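House rules for a table
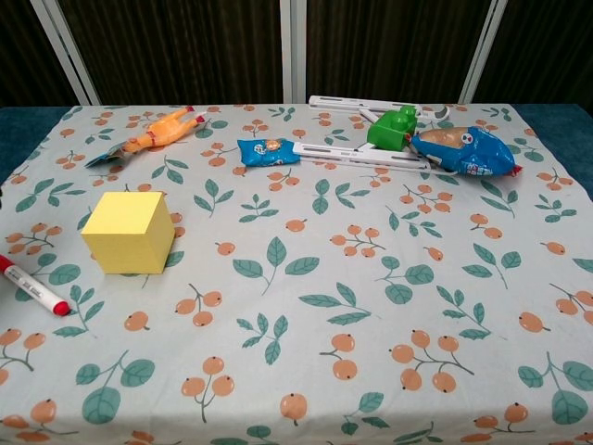 The green block, held, with the snacks and the chicken standing by.

August 2019

I have now read more than 15 documents on good practice for small gripping robots, and I could be trusted to operate one in any country that tests you on paper. Most of them open with a definition of the word "shall". One defines "table".

Our own rules fit on a single sheet. Chenxi Shi wrote the first version during the Kuvley project, when we were all new and frightened of the thing, and it ran to 7 pages with an appendix on footwear. Guangming Li cut it down. I miss the footwear.

Rule one is that you say "moving" out loud before you move. It feels ridiculous for a week. After that you catch yourself saying it in the kitchen, with the kettle, and people step back, so I call it a success.

Rule two: hands off the cloth while anything is closed on anything. You may want very badly to straighten a packet. Leave the packet. If it's in the wrong place then it was in the wrong place when you started, and you write that down and open the fingers first.

Rule three is about what goes on the table, and we argue over it far more than the other two. Qianru Cheng holds that objects should be a fair mix: some stiff, some floppy, some with a shape you'd struggle to describe to your mother. A yellow cube is good manners. A rubber chicken is a proper test of character. I used to want everything in neat rows with a hand's width between, until Qianru asked me when I had last seen a table like that in anyone's house.

So the rule now says "ordinary mess, no food out of its wrapper". The second half came in after an afternoon with a biscuit, and I won't be taking questions.

There is also a patterned cloth clause. Yuzhen Song wanted plain grey, for tidiness. I wanted berries and leaves. The sheet says the cloth must be written in the log whenever it changes, and says nothing on taste, so I won that one by staying quiet.

What the sheet still lacks is anything sensible on stopping. It says "stop if unsure". I am unsure from the moment I take my coat off. Guangming has promised new wording by September, and has so far produced the heading.

Next time: labels, and why ours keep ending up on the wrong drawer.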